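Wrist camera goes to mush right before the grasp. Change the camera, the mount or the gripper?
Posted in Grippers and End Effectors by Jyoti Ahuja, 2026-10-09

I am comparing two grippers on the same arm and I'm stuck on something that may have nothing to do with the grippers. I would like to hear from people who have used a small camera at the wrist for the last part of the approach.

The setup is a six-axis arm with a Tistero two-finger parallel gripper. The other gripper is an Ivby with softer, wider fingers. Both go on the same flange with an adapter plate. The camera is a small fixed-focus color module on a printed bracket, looking along the fingers. I move the bracket over when I change grippers. The controller is a plain industrial PC, and the pick routine takes frames from the wrist camera to correct the last bit of the move.

From farther away it works. The part finder gives a position, the arm heads toward it, and the correction is small. When the camera gets close, the correction becomes useless. It either reports no match or it reports a match with a low score and sends the fingers off to one side. I lowered the match threshold and that made it worse.

I pulled frames from the close part of the move. 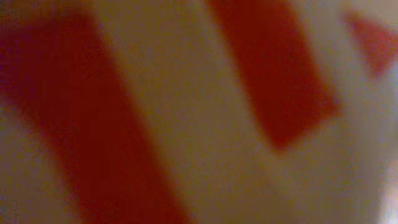
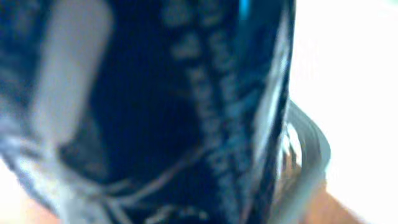 My matching routine needs corners and edges, and it was trained on sharp pictures taken at a proper distance. I tried slowing the approach and I tried a shorter exposure. I can't tell how much of the trouble is focus and how much is motion. In the first one there is nothing but soft red and cream bands running on a diagonal, and the matcher has no outline to work with. The second at least has a column of white lettering, but not one character can be read, so the text check I wanted to use to confirm the item is out too.

What I need to know:

Is there a setting I am missing, or is a fixed-focus module just wrong for this?

If I buy a different camera, should it stay on the wrist or go on a stand?

Does it make sense to keep comparing the grippers before this is fixed? The Ivby has longer fingers, so the camera would sit farther back with it, and I don't want to give it credit for a camera problem.

Hendrik Nel

There is no setting for this. A fixed-focus lens has a nearest distance where it is sharp, and you are inside it. Exposure and gain do not change that.

Test it without the arm moving. Put a printed page flat on the table, jog the camera down in small steps, stop at each step and save a frame. Write down the height where the print goes soft. Anything you see at standstill is focus. Then run the normal approach over the same page and compare frames at the same heights. Whatever extra smear you get is motion. That separates the two and it takes less than an hour.

On my cell the print went soft at 10 cm from the lens, and my routine was still trying to correct at 3 cm. I did not replace the camera. I changed the program so the last correction is taken at a stop point above the soft distance, then the arm goes straight down on the stored position with no camera at all. Arms repeat well. If the item doesn't move between the stop point and the grasp, you don't need to see it.

If your items do move, for example soft bags that sag when a finger touches them, then you need a second view from the side. Your second picture looks like it could be something of that sort, with the surface bending in like that, but I would want to see it from farther off.

Some modules let you turn the lens barrel by hand to bring the focus closer. Often it is glued. You can break the glue, but then the far view goes soft and your part finder suffers, so you trade one for the other.

Attila Dobos

Get an autofocus one. I had the same thing and it was fine after.

Marthinus Kekana

I would be careful with autofocus on a wrist. I ran one for a season and it hunted every time the arm came down on a plain surface. A surface with no detail gives it nothing to lock on, and you get frames from the middle of the hunt. If you go that way, lock the focus at the stop point and only release it when the arm is back up.

About the mount. We use a Shabalala bracket that sets the camera back and tilts it in toward the fingertips. Setting it back gives you distance, which is what you are short of. The cost is that the gripper body takes up part of the view and you have to watch the cable in tight spots. Redo the hand-eye calibration after any bracket change, and that includes taking it off and putting it back on. You say you move it when you change grippers. If you are not calibrating each time, that could be some of your sideways error.

For the comparison, I would take the camera out of it completely. Put the items in a fixture at known positions, teach the grasp points by hand, and run 60 picks with each gripper. Log drops and slips only. Then you know how the fingers hold. After that, do a second round with the camera in the loop and score it separately. When I compared the Dotwood fingers with our old set I mixed the two together, and I had to do the whole thing over in February.

Also keep the height with every saved frame. A blurred picture with no height next to it is hard to use later.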